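Teaching the Arms to Handle Laundry: An Interview With Danilo Bañez and Sibel Taşdemir

The garment program at Kelham began with a customer request. Welluteck, which sorts and rehangs returned clothing, wanted to know whether a two-armed machine could empty a bin and place each item on a rail. Danilo Bañez, who leads data collection for the program, remembers reading the request in November and underlining one word.

"It said 'any' garment," he says. "That word decided the next year of work. A system that has only handled T-shirts has learned very little about a dress."

The method the group settled on is learning from demonstration. An operator guides the arms through the task, the cameras and joint readings are stored together, and the resulting episode becomes one example among many. The current set holds 431 accepted episodes. Mr. Bañez is careful about the word accepted. An episode is reviewed by a second person before it enters the set, and that person may not be the one who operated the arms.

Sibel Taşdemir is responsible for that review. She came to Kelham from textile testing, and she says the change of field was smaller than her colleagues expected.

"In testing, you learn to distrust a sample that is too clean," she says. "It is the same with demonstrations. In the first weeks our operators laid the clothes out nicely before they started. The arms learned to pick up clothes that had been laid out nicely."

The rule was changed on a Tuesday and has remained in force. Garments now go into the bin crumpled, and the person who loads the bin does not tell the operator what is in it.

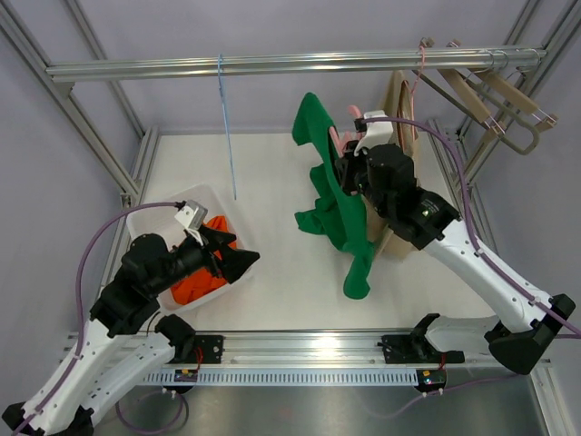

The two-arm garment cell at Kelham. The left gripper is over the bin; the right holds a green garment.

Asked what makes clothing harder than boxes or bottles, Mr. Bañez points to shape. A rigid part looks much the same from one attempt to the next. A garment does not, and once it has been lifted it may twist, fold over on itself or hide the collar the arm needs to find.

"We need the cameras at the wrists for that reason," he says. "A view of the whole cell tells you where the garment is. The wrist view tells you what you are holding – or whether you are holding two things."

Operators work in sessions of 18 episodes and then stop. Longer sessions were tried during the pilot, known internally as Beddoe, and Ms. Taşdemir found that the later recordings were of lower quality. Movements became quicker and less regular, and operators began to skip the short pause before closing the gripper.

"The pause looks like wasted time," she says. "It is where the person is deciding. If it disappears, the system sees the grasp but has no sign of the decision."

Failed attempts presented a separate question. The group at first discarded any episode in which a garment was dropped. It now keeps those in which the operator recovers, provided the recovery takes place without a hand entering the cell. Mr. Bañez argued for the change, and Ms. Taşdemir opposed it for some time.

"I was worried that we would teach it to drop things," she says. "I agreed in the end, on the condition that these episodes carry their own label and can be taken out again."

The labels are kept in Utorano, the group's record system, together with the fabric type, the operator's code and the reviewer's notes. Three people have permission to alter an entry. Mr. Bañez is not one of them, an arrangement he requested himself.

The next stage calls for 100 further episodes devoted to long garments and to hangers of different shapes. Thin wire hangers are of particular interest to Welluteck. Ms. Taşdemir expects to reject a good share of the early recordings.

"Danilo would like a larger number," she says. "I would like a number I can defend."

Mr. Bañez does not dispute this. He has asked for a second bin of clothing from the customer, unsorted, and recording will resume when it has been delivered.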